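Why Is My Dorm's Electric Bill Shaped Like That? A Student Look at Fixed and Variable Power Contracts

By Clem Ruddock
Friday, July 12, 2019
14 shares | 3 comments

Background

Our project started with an envelope. The student house on Temgate buys its own electricity, and last winter the residents let a fixed-price contract lapse because the renewal notice had gone to someone who graduated. The supplier, Zorkex, kindly moved the house onto its variable rate. The bill for the next quarter was 38 percent higher, and one of us had to explain this at a house meeting with a flip chart.

Anahera Maihi and I took on the question of whether the house would have done better fixed or variable over a longer stretch. We were told to pick a topic with real-world consequences. Mine had been paying for the flip chart.

Data and method

We used 26 months of meter readings, a stack of old bills, and the day-ahead prices for our zone. The readings were copied out by hand by several generations of residents, and at least two of them did not believe in decimal points. Where a reading was plainly impossible we used the average of the months on either side.

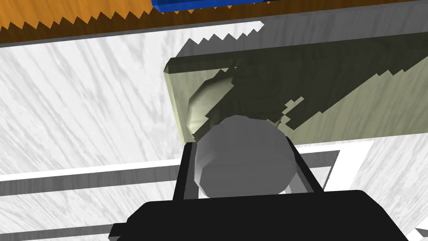
Our model buys power one month at a time under three contracts: fully fixed, fully variable, and a split in which half the load is fixed and the rest floats. Anahera wrote it first in a spreadsheet and later in a proper script, after the spreadsheet began taking longer to open than the lab took to finish. A buyer on a fixed contract is in much the same position as that black gripper with the gray object between its fingers: whatever you have hold of, you have hold of, and a better one may go by while your hands are full. We charged an exit fee for leaving a fixed deal early, using the figure in the house's old Jõgi contract, which was in small type on the back.

Usage in the house is not flat. It peaks in the evening and again after midnight, the second peak being mostly the dryer. We did not model behavior, although we did put up a sign.

Results

Over the full period the fixed contract came out cheapest, though not by as much as we had told everyone at the house meeting. The variable contract won in most of the spring and summer months and then gave it all back in one cold spell. The split contract finished in the middle, where you would expect it, and pleased neither of us.

The exit fee mattered more than we had guessed. In the runs where our imaginary buyer tried to be clever and switched with the market, the fees ate the savings in 49 percent of cases. The total difference between the best and worst strategies was up to $4,000, enough for a new dryer, or several more signs.

We also tried the forecasting add-on from Gerneo, on a student license. It told us prices would probably rise in winter.
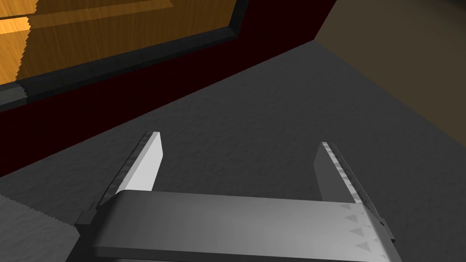
Limits and what is left to do

One house is a small sample, and ours has a sauna that somebody built in the basement. The cold spell also does a lot of the work in our results. With that month taken out, variable wins by a little, and Anahera would like it on record that she said so in the first week.

We did not include network charges, which are the same under all three contracts, or taxes, which we didn't understand. A second version in August should have both. The house has meanwhile signed a new fixed contract, and the renewal notice now goes to a shared mailbox. The password is on the fridge.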